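Skirham Evening Workshops
Teaching by showing, session 5: phones on the table

Bring your notes from last time, we're picking up where we stopped. You've all had a go at guiding the arm by hand with the motors slack, and you've all found out how heavy it gets after ten minutes. Tonight is remote control. You hold the leader arm, the follower copies you, and the computer keeps a record of every joint angle plus whatever the wrist camera sees.

The job is handling old phones. I like phones for this because they're flat, slippery and shiny, and a learner who has only practised on foam blocks gets a nasty surprise!

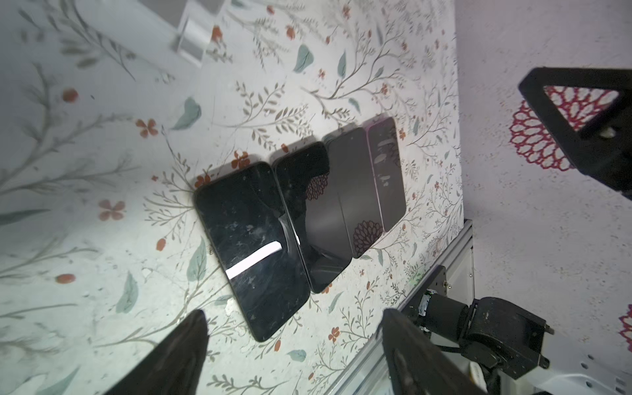
Before you record anything, drive the arm for a bit with the recorder off. Open and close the fingers, go down to the table and back up, get a feel for the delay. I had one student at Pirkgate who did this for half an hour and then gave me the cleanest set of recordings of the whole term, so I've stopped nagging people to hurry.

A few things I look for when I mark your recordings:

1. Come down over the phone slowly. Most of the bad ones are spoilt in the last couple of centimetres, when people rush. Line the fingers up with the long sides of the phone while you're still high, then lower straight down.

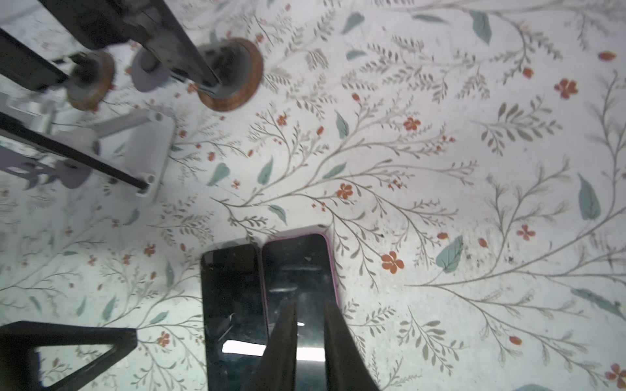
2. Pick one way of doing it and stick to it. If you grip by the sides in one recording and by the ends in the next, the model tends to learn a muddle of the two (I've seen it hover between them, very sad).

3. Keep your mistakes if you put them right. A missed grip followed by a calm second try is useful. A missed grip followed by you swearing and dropping the leader arm, please delete.

4. Watch the wrist view and keep your eyes off the arm itself. The model won't have your eyes, so if you can't tell from the camera where the edge of the phone is, it can't either.

That last one matters more than usual tonight. Glass throws back whatever light is going, and the bright streak slides about as the camera moves — a patterned cloth doesn't help.
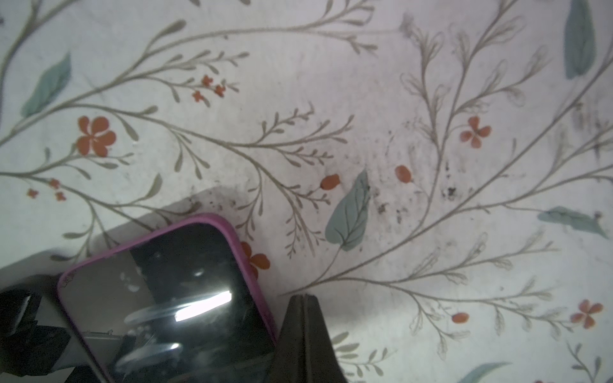
So vary things a little between goes. Turn the phone, shift it along, swap it for another. The Trustelum set we'll train on next time has 3160 recordings in it and almost 200 of them are near copies of each other, which is a lot of somebody's evening wasted. Work in groups of 2, one driving and one resetting, and swap when the driver's wrist gets tired.

For next time: read the Sarantis handout as far as the bit on action chunks.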